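Dreltent Household Arm: Set-up and Use Guide
Section 3. Picking up small things from a flat surface
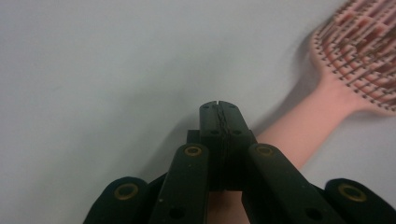

Tidying a dressing table is the first chore most owners want to try, and it is the one we get the most letters about. The sales leaflet says the arm "clears surfaces". This guide was written by the people who answer those letters, and we would put it more modestly: it can clear some surfaces of some objects if you prepare both. A flat-handled object on a plain pale surface is a fair place to begin, and a pink paddle hairbrush like this one, with the closed jaws beside its handle, is the sort of thing we suggest for your first evening. Keep your hopes in line with that. A child of four would have the brush in the drawer before you had finished step 2.

Before you start

You will need the gripper fitted and tested as in Section 2, the Flastarby control box switched on, and one object. Please do use one object. Owners who begin with a full table tend to write to us the same night.

1. Clear the surface completely. Yes, by hand.

2. Wipe the jaws with a dry cloth and look at the line where they meet. An uneven edge is normal. A jaw that wobbles when pushed with a finger is not, and you should go back to Section 2, step 9.

3. Put the object down with its handle pointing towards the arm. Leave a hand's width of clear surface on both sides.

4. Turn on a lamp and check where the shadows fall. The Irnel software is better at shadows than it was in March, but it will still sometimes try to pick one up. If the shadow of the gripper lies across the object, move the lamp.

5. On the control box, choose SINGLE ITEM. Leave TIDY ALL alone for now. We have left it alone ourselves.

6. Press APPROACH. The gripper travels to the object and stops next to it with the jaws closed. Wait for the green light.

7. Press OPEN, then LOWER. The jaws should part and come down with one on each side of the handle. If either touches the handle on the way down, press STOP and return to step 3.

8. Press CLOSE. Keep your hand near STOP, and your sleeves and hair well out of the way.

9. Press LIFT. Let the arm hold the object for a count of three before you ask it to go anywhere.

10. Press PLACE and choose a tray. Use an open tray with low sides. Drawers are dealt with in Section 7, which is short.

CAUTION: Never use the arm to brush anyone's hair, including a pet's. It has no means of knowing that it is pulling.

CAUTION: Keep fingers away from the side links while the jaws are moving. The links pinch before the jaws do.

Note on thin handles. The jaws have to get down beside a handle, and a flat one lying close to the surface gives them little to hold. If the brush slides away, try a folded flannel under the handle end. We know this amounts to doing half the job for the machine.

Note on bristles. Do not let the arm take a brush by the head. The grip is poor, and loose hairs find their way into the joints.

What we found

Dindo Lagman in our test room ran steps 6 to 10 with ordinary bedroom objects until he had logged 2,000 attempts. Of those, 1,409 ended with the object in the tray. The remainder were dropped, nudged out of reach or never lifted at all. Each attempt took 42 seconds from APPROACH to PLACE, leaving out the time spent laying the object down properly in the first place.

You may think that a respectable result for a machine. We go back and forth. It is certainly better than the earlier Anghel model, which could not be trusted with a comb. It still means that somebody has to stay in the room, and somebody staying in the room could have put the brush away. Owners with sore hands or a bad back have told us the trade is worth it to them, and we take their word over ours.

If it does not work

Gripper stops short of the object: the surface may be too shiny. Lay a plain matt sheet over it.

Jaws close on nothing: run the alignment check in Section 2 and repeat from step 3.

Object lifts, then swings: it has been gripped too near one end. Press STOP, support the object from below and press OPEN.

Amber light stays on: switch off at the wall, wait a minute, switch on again. If it comes back, write to us with the number on the underside of the control box.

Section 3 last revised 15 September 2020. Section 4 covers socks, singly.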